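Beverage Preparation and Service, Unit 4
Capsule machine, cup and tray: handout
Grarkton course notes, revised Feb 8, 2019

4.1 Scope

This unit covers single-cup service from a capsule machine. Bean grinders and filter brewers are in Unit 5. Students should have read the Estusard reader, section 33, before the practical.

4.2 Parts of the machine

Learn the names used on the assessment sheet. The housing is the outer shell. The capsule compartment is the chamber that takes the capsule and is reached by opening the upper part. The spout delivers the drink. The drip tray sits under the spout and consists of a slotted grille over a base. The water tank is a separate part and is filled with fresh cold water only.

Tank volumes vary by model. For all exercises in this unit, assume a usable volume of 400 ml and a standard pour of 50 ml. Rinse water is charged against the tank in the same way as a pour. 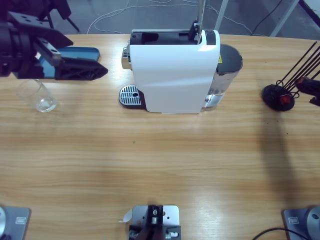
Fig. 4.1. Capsule machine with the upper part open; glass cup on the table.

4.3 Opening and loading

Place the cup before loading. Open the upper part fully, seat the capsule, and close until the mechanism engages. A half-closed compartment is the most frequent fault recorded in the January practicals. Do not force it. Reopen, reseat the capsule and close again.

Run one rinse without a capsule at the start of each session. Discard the rinse water. Wipe the grille.

4.4 Cup and tray

A clear glass cup shows the fill level from the side and is preferred for training. Check the rim for chips. Handle the cup low on the wall, away from the drinking edge.

The service tray is flat-bottomed with a raised rim. Its position is beside the machine on the spout side, so that the finished cup travels a short distance and does not pass over the tank. A cup set against the rim may tip when the tray is lifted. Keep it clear of the rim on all sides.

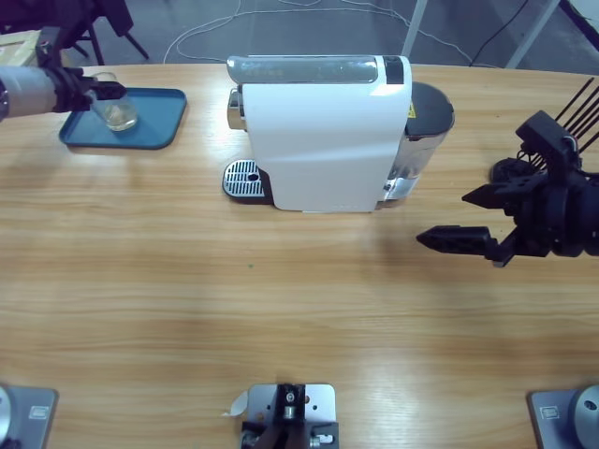

Fig. 4.2. Cup on the blue tray, tray to the left of the machine.

The Babić layout, used in some older handouts, puts the tray in front of the machine. It is not accepted in the assessment.

4.5 Clearing

Order of work: cup off the tray, tray wiped, drip tray emptied, used capsule removed, tank emptied. The cup stands on the table beside the tray until the tray has been wiped.
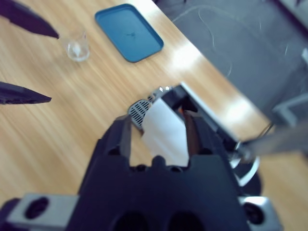

Wipe along the long side of the tray first, then the corners, then the underside. Rounded corners hold residue where the floor meets the rim. Dry with a second cloth. The tray returns to its position before the cup does.

4.6 Exercises

1. Using the volumes in 4.2, find the number of standard pours available after one 50 ml rinse.
2. Draw the layout in 4.4 from above and mark the path of the cup.
3. State the clearing order from memory.

Submit on Gesto under code 256.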